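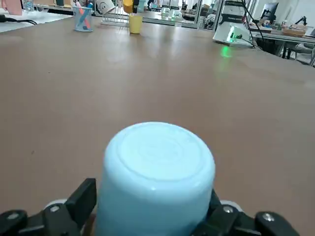 Senga Nisbet wrote:

> We're at 30 good demonstrations of the cup task at Brarkdale and I
> would like to stop there and train. Both arms, cups to the rack, same
> table, same operators. The policy picked up the single-arm version
> from fewer than that. I don't see what another week of collecting buys
> us except sore shoulders. If anyone on the list objects, please say so
> before Sunday so I can book the machine.

Archive > plelau-discuss > Data collection > Re: Stopping at 30?

I object, mildly, and I'll try to keep it to things we can fix.

First, what counts as a good demonstration? I went through the log and as far as I can tell "good" means the operator pressed save and nobody complained. There are episodes in there where the cup gets put down, picked up again by the other side and then racked. Maybe that's fine. Maybe we want the model to know how to recover. But then we should label them as recoveries, and we should have more than a handful. Right now they're mixed in with the clean ones and the model will treat a fumble as part of the recipe.

Second, the upside-down cups. In the wrist view the blue one is clamped with its base up, and from there all the camera has to go on is a pale disc with a ring molded in it. When the same kind of cup is right side up the wrist camera gets a completely different picture. I counted how many episodes start each way, and of our 30 only 13 have a cup base up at any point. That might be enough. I've heard "might be enough" on this list before, and the last time it was about drawer handles.

Third, the surroundings. I know the plan says to vary them. I'd like somebody to show me how much they really vary.

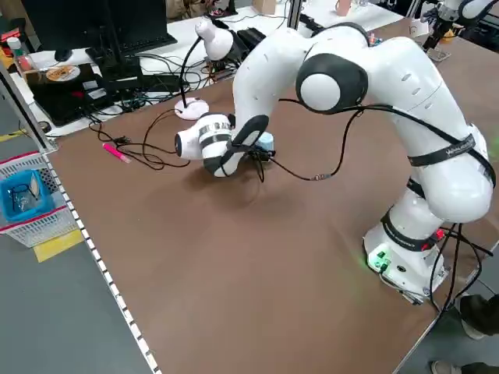
Galbraith's reply, which went only to me and which I have permission to repeat, was that clutter is free variety: leave the cables and the markers where they fall, let people walk around behind the table, and the policy learns to ignore all of it.

I half buy that. The brown cover never changes, and neither does the ceiling light as far as I know. The clutter moves a little between episodes and then sits still for a whole afternoon. A network can easily learn that a pink marker lying on the table means the next cup goes left, if that happened to be true all afternoon. Variety that changes once a session is worth very little to me. If we want the marker ignored, it has to be somewhere else every few episodes, and the same goes for the lamp. That's a dull job and I'd rather we shared it than left it to whoever is at the controls.

I'm also not convinced by the Flarkik scores people keep posting. For those who haven't looked, the script gives an episode a smoothness number and a completion flag. Smoothness favors operators who move slowly. It tells you nothing about whether the grasp was sensible. My own best-scoring episode is one where I crept up on the cup for ages and then took it at a bad angle. I would not want a robot to learn anything from it.

Then there is the question of using both arms.

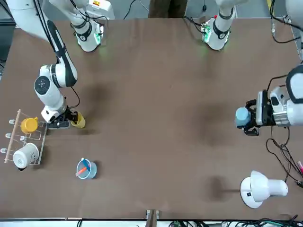
Two hands only count as two-handed data if they depend on each other, wrote a reader of the last digest, and I think that's the best sentence anyone has sent in since May.

Look at what's going on there: the yellow cup held by its rim on one side, the blue one held upright on the other. I can't tell from a still whether either arm is waiting for the other. What bothers me is that I can't tell from the log either. If the two are independent, we have a pile of single-arm episodes recorded side by side, and Senga's comparison with the single-arm run stops helping her case. If there is an order to it (one arm holds back until the rack is clear, say) we should write the order down and make sure everybody follows it, or deliberately breaks it and notes that they did.

So, what I'd ask for before booking anything:

- go back over the existing episodes and tag the recoveries
- more starts with the cup base up, until it's close to an even split
- move the loose stuff on the table every few episodes and write down when
- a note per episode on which arm went first
- two people watch each episode before it is called good, neither of them the operator

My guess is that gets us to more than 40 and costs a few days. I don't have a study to point to for that number. It's where I'd stop feeling nervous.

And hold some out! I looked for a test split in the Plelau folder and couldn't find one. If we train on all of it and then try the policy on the same table with the same cups, it will look wonderful, and we'll have learned how good it is at that table with those cups.

Senga, if you still want the machine booked, book it, and run the 30 as a baseline. I'd be happy to be wrong. I'd just like the mug rack moved to the other side for at least some of the trials, with the result posted here whichever way it goes.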